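Ritthorpe Open Day: two-arm table set

What this is

Recordings from the Tuesday we let the public into the Ritthorpe workshop and asked two robot arms to behave in front of them. There are 725 episodes. Visitors expecting something that walks were polite about it.

Contents

725 episodes, 44 of them flagged. Flagged means a person leaned on the bench, talked over the operator, or asked whether it could do the dishes. Keep them or drop them, but please say which.
Tatsuya Yokoyama ran the arms in the morning. Kohei Kawaguchi took over at lunch and is noticeably less patient. You may be able to see this in the trajectories.

Known issues

The prop list was written before the open day and the table was dressed by whoever was nearest. Trust the frames over the list.
The chessboard is scenery. No chess is played. We were asked 5 times who was winning.
Episode 2311 does not exist. The numbering skips, and Kohei knows why.

Layout

minja/ holds episodes
lumari/ holds labels
notes.txt is mostly complaints

Sample frames
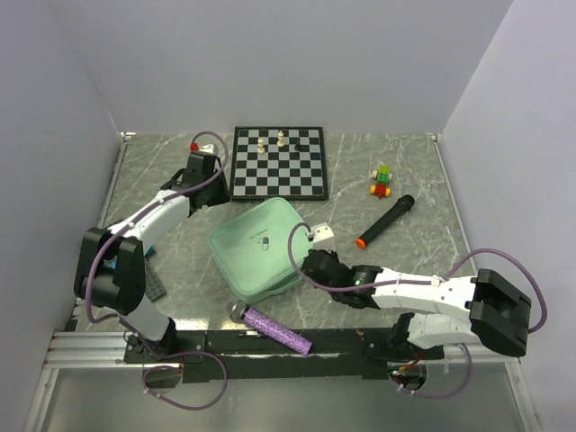
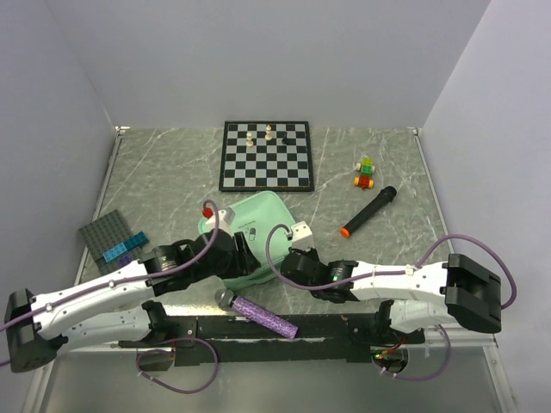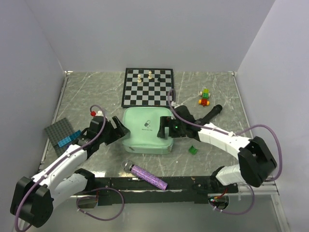
One or both arms at the mint-green item in the middle of the table, chessboard behind, purple cylinder in front.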